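Nislow Publishes Maintenance Schedule for Two-Arm Sorting Cell

HEDEGAARD, Jan 11, 2023 – Nislow today released the setup and maintenance schedule for its two-arm sorting cell, in use at the Hedegaard site since October. The schedule covers gripper alignment, cable inspection and base fasteners, and calls for a full check after every 200 hours of operation.

Routine work in the cell consists of sorting toy building blocks by color with a divided tray. Gripper fingers are to be realigned whenever a block slips during a test run.
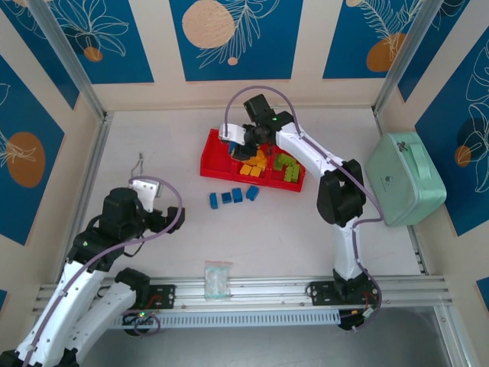
Cable routing deserves the closest attention, according to Kanokwan Thaweesak, who asked that operators move each arm through its full reach before a shift and watch for any pull at the elbow.

A complete check takes 53 minutes. Worn fingers are replaced in pairs, and both arms are calibrated again before work resumes.

The schedule is available on request from Aurelio Villanueva, Nislow press office.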